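「バックアップは戻してみるまで信用しない」 Nerys Humphreysさんに聞く、データベース移行の夜

データベースの話を聞くなら、ぜったいこの人だと前から決めていました。Himesthorpeで業務システムの面倒を見て長いNerys Humphreysさんです。画面越しに一時間のつもりが、気づけば二時間近くしゃべっていました(ほとんど私のせいです、すみません!)。

話の中心は、Ravcombeという古い在庫管理システムの引っ越し。中のデータベースを新しいバージョンに上げるだけ、のはずだったそうです。

「テーブルが548あったんですよ。で、そのうち156は、どのプログラムから呼ばれているのか誰に聞いても分からない。消していいのかも分からない。最初の一週間はそれを眺めてため息をついてました」

分かる、分かりすぎます。私も前の職場で「tmp_2」という名前のテーブルを消して、翌朝ものすごく怒られたことがあります。その話をしたら、Nerysさんは手を叩いて笑っていました。

使ったのはDrutanceという移行支援ツール。新旧のスキーマを読み込んで、型の違いや外部キーの抜けを洗い出し、変更用のスクリプトまで書いてくれます。

「便利ですよ。でも、出てきたスクリプトは必ず自分で読みます。列名の変更を、列の削除と新規追加だと判断することがあるんです。そのまま流したら中身が消えますからね」

うわあ、と思わず声が出ました。で、実際にそういう箇所があったんですか、と聞くと、34か所あったとのこと。ひとつずつ手で直して、相棒のLewis(人ではなく、夜間処理を回す検証用サーバーの名前です。私は途中までずっと同僚の方だと思っていました)に流しては結果を見る、の繰り返しだったそうです。

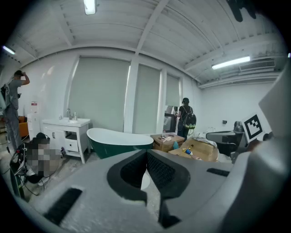
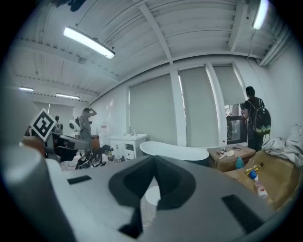
本番の切り替えに、止められない時間帯があるときはどうするんですか?

「先に古いほうから新しいほうへ複製を流しておいて、差分が追いついたところで書き込みだけ短く止めます。止めている間に最後の差分を入れて、件数とチェックサムを突き合わせて、合っていたら接続先を切り替える。合わなければ古いほうに戻すだけです。戻す手順は、切り替える手順より先に書いておきますね」

この「戻す手順を先に書く」というのが、今回いちばんメモに大きく丸をつけたところです。Ravcombeのときはリハーサルを3回やって、2回目は照合順序の違いで並び替えの結果がずれ、やり直しになったとか。

「日本語でもウェールズ語でも、文字の並び順は油断できないです。英語のデータだけで試していると、まず気づきません」

バックアップについても聞いてみました。毎晩取っている、というところはどこも同じですが、Nerysさんの場合は週に一度、別のサーバーに実際に戻して、決まったクエリを流すところまでを自動にしています。

「取れました、というメールは読まないことにしてます。読むのは、戻せました、のほうだけ」

権限の話も少し。開発者に本番の書き込み権限を渡すかどうかで、以前はよくもめていたそうです。今は申請すると短時間だけ権限が付いて、実行したSQLが全部残る形に落ち着いたとか。「残ると分かっていると、みんなWHERE句をちゃんと書くんですよ」と、これはちょっと小声でした。

次は12月に、Ravcombeの帳票まわりを別のデータベースへ切り出す予定だそうです。例の正体不明の156テーブルはどうなったのかというと、名前を変えて別スキーマに移し、文句が来るのを待っている最中。今のところ、経理から一件だけ問い合わせが来たそうです。

(聞き手・文:編集部 2024/09/22)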